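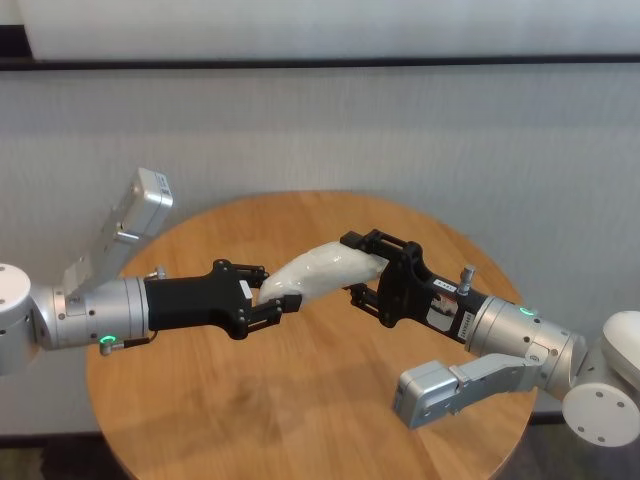
Figure 1. Wrapped item held over a round wooden table.

Search this site Go

Film Wrap and Household Food Waste in Brimley
Student Project Report, Elba Maldonado, 10/17/18

The project examined how households store fresh fruit. A questionnaire was sent to 70 homes in August, and 11 replied in full. Most respondents wrapped cut fruit but left whole fruit uncovered. The low response limits the findings, and a second survey in Lirnum is recommended.

Print this page | E-mail this page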